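Home | Archive | About | Contact

Water hardness and the espresso machine
30 March 2025

The Peltonen came back from descaling with 9 grams of scale out of the boiler. Fullcombe water tests at 36 on the Eten drop scale, well past the limit in the manual. I had assumed the jug filter was handling it. The cartridge was spent.
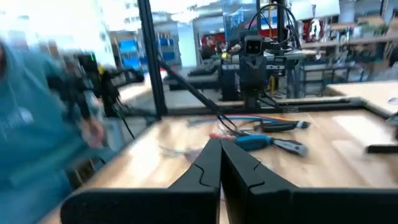 Descaling treats the symptom. A softening cartridge in the tank is rated for 3,000 shots at moderate hardness – less here, and I plan to swap it early. The Zandar model fits without an adapter. I retest every March, when the supply tends to shift.

The boiler gasket was flat and has been replaced. Torque the lid bolts in a cross pattern, cold, then check them again after one heat cycle.

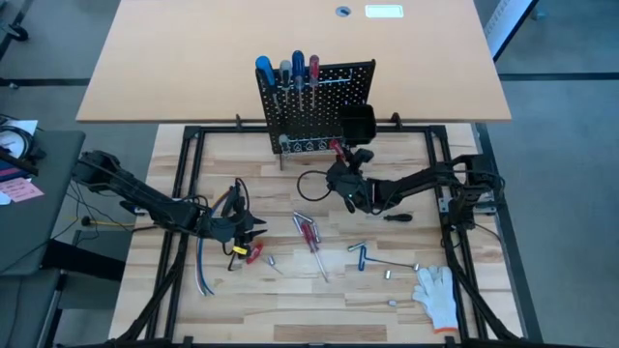
Marlow commented that bottled water mixed half and half gave the same reading as a new cartridge, at a higher cost per liter. I have not tested that mix.

Filed under: Coffee, Maintenance
Print this post | E-mail this post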